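PRUNSIDE HOUSING COOPERATIVE
Minutes of the general meeting, 7 March 2020
Held in the ground floor laundry room, Prunside

Present: members from 7 households. Quorum met.

1. Minutes of the last meeting
Approved with one correction. The bike rack goes on the north wall, as was agreed in October, and the plan now on the door has it on the wrong side.

2. Boiler
The pressure drops overnight again. The plumber's bill of $221 was passed for payment. Members in the top apartments asked for a date for the next visit and none could be given.

3. Malier proposal for the shared kitchen
The main business of the evening. Malier has offered the cooperative a place in its home trial. A machine with one arm would stand in the shared kitchen and clear counters, sort leftovers from dishes, and put things away. The monthly charge would be $597, with the first month free. The company's leaflet was passed around and its two videos were played on a laptop.

The member who had asked for the item spoke in favor. The kitchen rota has not worked since the fall, the same people end up scraping plates, and other buildings are said to be looking at the same offer. If we wait for a perfect machine we will be scraping plates for another ten years.

Several members were not persuaded. The first video is speeded up, which the leaflet mentions in small type. The second has a cut between the arm reaching for a bowl and the bowl sitting in the rack. One member asked what was left out and whether anyone from Malier would come and do the same thing in our kitchen, at normal speed, with our bowls. The leaflet has no answer to this.

It was also pointed out that much of the material Malier sent along is computer simulation. A gripper closing on some lumpy, brown-edged bit of something in a simulated room is a long way from a cold pan of lentils and somebody's keys in the sink.

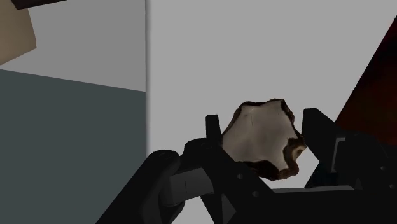

Question from the floor: Could a machine like this take over the kitchen rota now?
Answer from the chair: On what we have been shown, it could perhaps pick up single items if a person had first set them out. The rota also covers wiping down, taking out the compost and deciding what is still good to eat, and Malier makes no claim for the first two and a vague one for the third.

A member who works shifts at the Vahidi warehouse described the picking arm there. It does well with boxes of one size. Anything soft, torn or odd in shape goes to a side belt and is packed by hand, and a person stays near the arm all shift to restart it. This member thought a kitchen was mostly side belt.

There was some discussion of cost. The present cleaner comes twice a month and charges $100 a visit. Members noted that the cleaner also does the stairs and has never needed a software update. The member in favor replied that the cleaner does not come at eleven at night, when the mess is made. This was accepted.

Insurance was raised and left open. So was the matter of where the thing would stand, as the only free outlet is behind the fridge.

Proposed: to decline the trial for now and to ask Malier for an unedited demonstration on site. Carried, with one against.

4. Dishwasher
The Cevulero dishwasher leaks at the door. A new seal is to be ordered. Until it is fitted, please run the short program only and leave the towel where it is.

5. Rota
The old rota stands. A clean copy will be put up by the sink – members are asked to initial it after the job is done and not before.

6. Any other business
The key to the meter cupboard is missing again. Complaints about the hall light were held over to the next meeting.

Meeting closed at 9:40 p.m.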